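Filed under: Paid studies / Hands-on hardware
Last updated: October

Wanted: people who don't believe the gripper brochure

We are comparing two hand-held grippers, the Jolton and the Modise, and we need 18 people who will use both and then tell us plainly what went wrong. The sessions are at the Zurnwood workshop. You don't need a background in robotics. You do need two working hands, patience for dull tasks, and the nerve to tell an engineer that a handle is badly shaped.

Here is why we're asking. Every maker of these tools says that if a person can do a job with the gripper in hand, an arm can learn the job from the recordings. Maybe so. We have read plenty of those claims and very few of them say how many tries were thrown out, or who was holding the tool. Usually it was the person who designed it. That person has had months to learn which angle the jaws like.
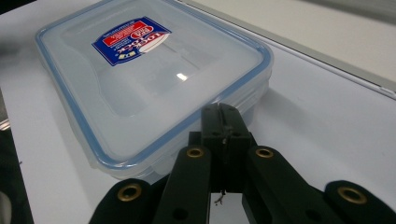 So we picked chores that don't flatter anybody. Lids with clips. Snack packets that slide. Putting a full box on a shelf without knocking the shelf. The Jolton data sheet lists a success rate for "household handling" and never says what a household is. We would like our own number, even if it's an ugly one, and we'd like it from people who picked the thing up that same morning.

Each person does 300 tries over three visits, 100 per visit, swapping grippers partway through. Half of you will start with the Jolton and half with the Modise, so neither one gets the benefit of fresh wrists. A try counts as failed if the item drops, if the lid isn't fully shut, or if you help with a finger. We will be strict about the finger.

Most of the work is two-handed, one gripper in each hand. People tend to assume this makes it easier. Try holding a box still with one pair of jaws while the other pair goes after a clip, and see how you feel after the twentieth one.

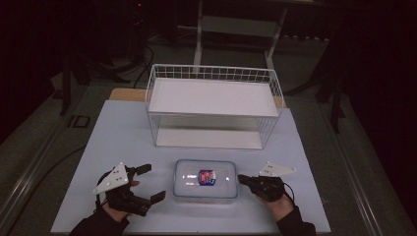

Gyu-bin Ahn wrote back after an early round that the test was unfair to both tools, that any cheap kitchen tongs would have beaten them on the packets, and that we should include tongs and see if we dared print the result. We have added tongs. They will be used in the last block of each visit, under the same rules, and they go in the same table as everything else.

The question we argue over most is what wears out first. Makers like to talk about motors and cameras, and in our view the cheap soft parts at the tips decide more than either. We have yet to see a brochure with a worn pad in it. Look at the black foam on the left finger, already rough and slightly torn along its top and inner edges, and ask whether a score from that finger means the same thing as a score from a new one. We don't think anyone knows. We will log the state of the pads at the start and end of each block, and you'll be asked whether you noticed a change in grip before we tell you what we wrote down.
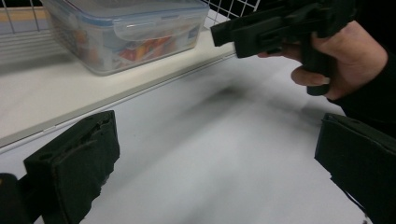
What you should be ready for:

Standing at a table for most of a visit, with breaks when you ask for them.
Wearing thin gloves for some blocks.
Having the work area and your hands recorded. Faces are not needed and we will not use them.
Being asked the same six questions after every block, including "would you rather have used your fingers?"

Visits start at 9 in the morning. Thursday has the most open places. Pay is by the visit and does not depend on how well you do, and a visit you cut short because your wrist hurts is still paid in full. Please tell us if it hurts. A tool that hurts people is a finding.

We can't take anyone who works for either maker, or who has a product of their own to sell in this area. Left-handed people are very welcome, as are people with small hands. We suspect both grippers were sized for somebody else.

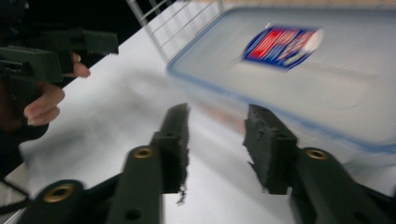

Both fingers of the near gripper open, with the lidded container on the table.

Results go to everyone who took part before they go to the makers, with the failed tries left in. Neither maker is paying for this. The money comes from Prullholm, who are deciding whether to buy any of these at all and have said they are fine with "no" as the answer.

To apply, send a few lines to Prullholm, marked for the Zurnwood gripper study. Tell us which hand you write with, which mornings you can come, and one tool you own that you think is badly designed. Skip the résumé.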